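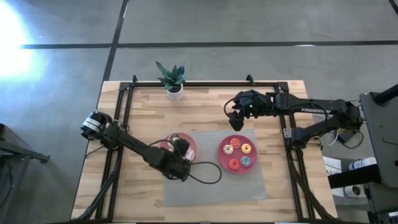 Compte rendu no 129

Réunion de l'atelier partagé Hotovo, le 23 septembre 2023

Présents : Deolinda Cardoso, Liviu Grecu, Mafalda Guerreiro, Simão Bettencourt (secrétaire). Excusée : Mylene Tiongson.

1. Table à deux bras
Liviu présente l'avancement du montage. Il propose de garder les donuts comme exercice jusqu'au mois de mai. Accepté.
Mafalda trouve que le câble de la pince gauche a trop de longueur – il faut le fixer le long du bras. Simão s'en occupe.

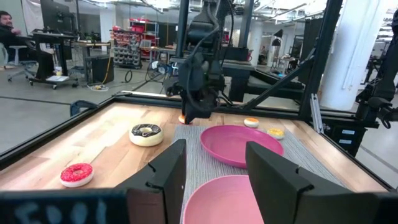
Donuts factices autour des assiettes sur le set gris.

2. Dépenses
Les profilés et la visserie ont coûté 1 521 euros, pour un budget de 1 000 euros. Deolinda demande que les prochains achats chez Skovdale soient annoncés avant la commande. Discussion assez longue, pas de vote.

3. Divers
Le code de Liviu reste à copier dans le dossier Flallumness. Mylene a demandé par écrit 2 clés supplémentaires : accordé.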